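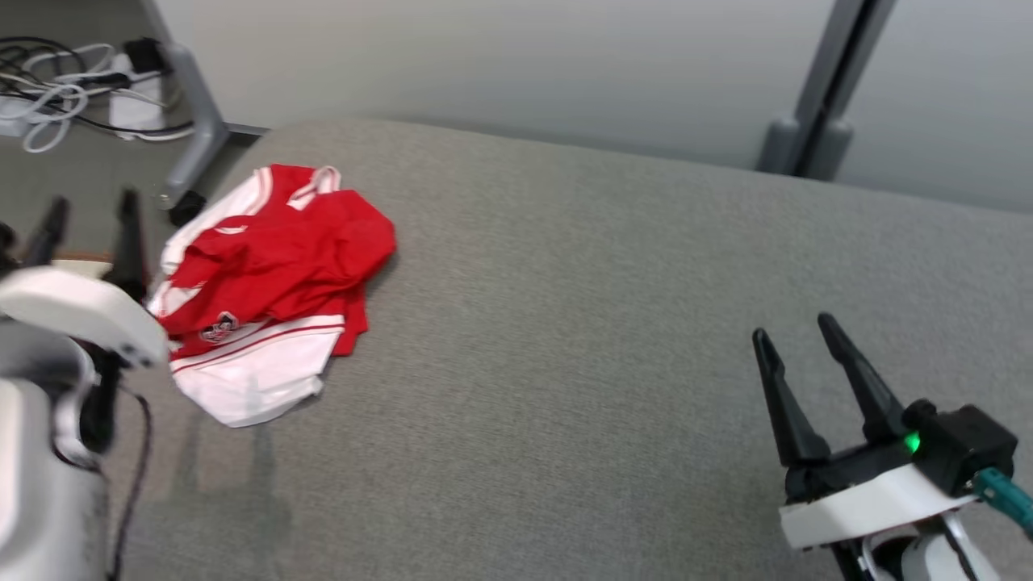
*Figure 1. A red and white top on a grey seat.*

# Why clothes stop being worn: a small study in Larnley

Peiyu Fang and Lorna Ocampo
Supervisor: Sarita Rathore
Submitted 27 Aug 2021

## 1. Introduction

Most writing on clothing waste deals with what happens after a garment is thrown away. We wanted to look at the stage before that, when a garment is still in the home but has dropped out of use. Our question was: what makes people stop wearing something they already own?

We chose Larnley because one of us lives there. It has a small market, two charity shops and a former mill, built in 1891, which now houses the Flera repair workshop.

## 2. Method

We put a paper questionnaire through 400 doors in the streets north of the mill. Each household was asked to pick up to four garments that no one had worn for a year and to give one main reason for each. We got 76 forms back, covering 271 garments.

We also spoke to Yupin Chuensuk, who runs the repair bench at Flera, and asked her which jobs come in most often. Her answers are used in section 4.

Underwear, school uniform and work clothes were left out. We should have left out wedding clothes as well, as several people listed them and they are hard to compare with anything else.

## 3. Results

Fit was the most common reason. People wrote that a garment had become too tight, or that it had never fitted well and they had kept it anyway. Damage came second, mostly broken zips, lost buttons and worn elbows. Third was a group we called "no occasion", which took in party clothes, holiday clothes and old sports kit.

Sports tops were mentioned more than we expected. The reasons were mixed. Some had been replaced by a newer club design, and some were kept for the memory of a team or a season. Very few were damaged.

Stains were rarely given as a main reason, though many people added them as a note beside another one.

## 4. Discussion

Yupin told us that zips are her most frequent job and that people often bring a coat in years after it broke. This agrees with our forms, where damaged items had usually been kept for a long time. Cost was not the problem for most of them. They did not know where to go, or thought the job was too small to ask about.

Our return rate was low, and people who care about clothes were probably more likely to reply. We did not ask for age, which was a mistake.

## 5. Further work

Nuanchan Thongsuk has offered to run the same form in October with a second group of streets. The new version will ask for age and allow two reasons per garment.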